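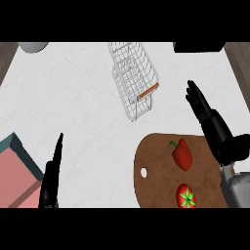

Speaker notes: What the simulator didn't catch at Colstead
Slot is 20 min. Leave five for Hongjun's questions, he will have them.

Opening
Thanks to Xuelian Xiao for the invite. Say up front that I'm the grumpy one on the program. I don't think a high sim score tells you much about safety, and I'll spend my time on one fault.

What we ran
Kitchen tidy-up tasks on Panuta, two arms, produce and dish rack. 3813 simulated episodes before sign-off. Vendor's slide said "validated". Ask the room: validated against what? (Pause. Let it be awkward.)

The fault
First fortnight on the real bench, in May. Right arm reaches for a pepper, loses its wrist reading for 500 milliseconds, and the controller carries on with the last good value. Forearm comes down on the edge of the cutting board. Board flips, tomato goes on the floor, finger joint cracked. Yulan Peng was standing an arm's length away with a tea towel. She wasn't hurt. I don't count that as the safety system working, because the safety system did nothing.

Why sim missed it
Simulated joints never drop a reading. We went back through the logs and found 926 episodes with the forearm passing low over the board. Every one was scored a success, as the scoring only looked at where the pepper finished up. Nothing measured clearance.
Don't get drawn into the rendering argument here. Nicer marble on the benchtop would not have helped.

The fix, so called
Pindow sent a patch: stop on stale data. Fine. Lalit Bajpai then pulled the cable by hand and the arm still travelled for almost a second. Stopping distance wasn't in the patch notes. Show Lalit's plot, keep it brief, the axis labels are tiny.

Where we are now
- Sensor dropouts injected at random in sim
- Clearance logged and scored
- Nobody inside the tape while the arms are live, me included
783 episodes so far under the new rules. Pass rate is well down and I'm happier with it.

If asked about Qian's certification: I haven't seen the test report. I've asked twice. Leave it there.

Hand over to Xiaoyan Fu for the gripper session. Clicker stays on the lectern.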